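Speaker notes, Nosipho Shezi
Comparing two controllers in simulation, May 26, 2018

Start slowly. Wait until the title slide is up on both screens.

Good morning. My name is Nosipho Shezi and I work in the simulation group at Ondmont. Today I will speak on a small comparison we made between 2 base controllers, which we call Etine and Triệu. Etine is the older one. It plans the full path first and then follows it. Triệu plans only a short distance and corrects itself very often.

Explain the question. We wanted to know which controller is better for a mobile arm that must travel through a home before it can pick up anything. Many talks compare the grippers. I have nothing against this, but in our tests the arm could not reach the object when the base had stopped at a bad angle, and then the gripper had no chance.

(Say the next part without reading.) All runs were made in simulated rooms from our Wendmont set. For each controller we made 2000 runs. The start position was random, the goal was always beside a piece of furniture. The colours and the light were kept the same for both.
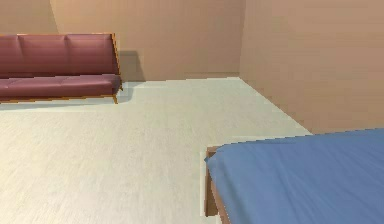
Slide 4. Simulated room with sofa at the back wall and bed in the near corner.

Let people look at the slide for a moment. Then point at the open floor between the sofa and the bed. A room like this one seems easy, and for the path it is easy. The trouble is in the view. The walls are plain, the floor is pale with very little texture, and a visual position estimate has few points to hold on to. Mention that the bed is so close that we get only its foot end and a part of the side.

Results. Etine failed in 708 runs. Triệu failed less often, but it needed more time to settle at the goal, roughly 4 seconds more. Please do not say that Triệu "won". In narrow rooms the older controller was still smoother, and the arm people prefer it for this reason.

If somebody asks about real homes: we have not tested there yet. Say this clearly. The friction of the floor is too simple in our model and the camera has no blur.

If somebody asks about the depth camera: it was switched off for both controllers. We will repeat the runs with depth, and with the wrist camera as a second view.

Next slide, failure types. Begin with the wrong final angle, then the stops near the bed corner. Keep the table for the end and drink some water before it.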